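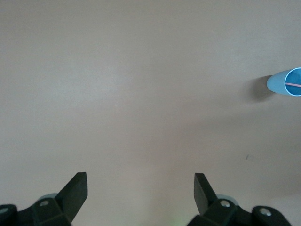
The pale blue cup, on its side on the table.

03/12/2020

I have been meaning to write about the cups for a while now, and since I finally have a table I can see the top of, I suppose it's time!

If you have been reading along since November you will remember that the kitchen had reached the point where opening the left-hand cupboard was a two-person job. I'd put one mug back and another would roll forward to meet me. We had cups from my old apartment, cups from the church sale, cups that came free with things, and a whole stack of the little tapered ones we bought for the patio and then used every single day for brushing teeth, rinsing paint brushes, watering the basil, you name it. So I made myself a rule, which was that everything had to come out and sit on the table, and only what I had really used in the last month could go back in.

Well, that was a long afternoon. I put the radio on, made a pot of coffee (in one of the mugs that was supposed to be leaving, which tells you how strong my willpower is) and started from the top shelf. The top shelf is where the sad things live. Two glasses with chips in them, a gravy boat, and a set of four tiny bowls from Vlachopoulos, the import store that used to be down by the post office. I had forgotten all about those bowls. They went straight into the keep pile and we had olives in them that same night.

The light blue cup was the last one left on the table. I love that color, a sort of powdery sky blue, and it has a thin white rim that sets it off so nicely against the darker blue inside. It isn't worth anything. I would guess it has lived in four kitchens with me, and it's one of those shapes that gets a little narrower toward the bottom, so it fits my hand just right when I come in from the yard and want a drink of water. I kept it, of course. It lives next to the sink now with the dish brush.

The table deserves a few words too. I scrubbed it for ages and it came up a lovely soft beige-gray, almost pinkish in places when the light is low, and very smooth and plain. I'd wanted something with a bit of grain for years, and I even had a page saved from the Komidetti catalog with the price circled, $1,100, before delivery. I'm so glad I didn't. A plain top is restful, and it shows me right away where the crumbs are. I did find one dark little speck I had missed, and you can bet I went back for it with my thumbnail once I noticed.

For anyone starting on a cupboard of their own, the thing that helped me most was the shelf liner. I bought the Rudus kind, the roll is 64 inches and I used nearly all of it, and I cut it a touch short at the back so it wouldn't curl up. Wash the shelf first and let it dry overnight. I was impatient with the bottom one and had to peel it up and start over, grumbling the whole time.

The cups that left us went in two boxes to the thrift shop in Kiltden, wrapped in old newspaper. The lady at the counter was very kind about it. I came home with a butter dish, but it has a lid and we did need one.

Next I want to tackle the drawer with the lids and the rubber bands, and after that the spices, which I'm dreading. If you have a good way of storing lids that don't stack, please leave me a comment, I read every one of them.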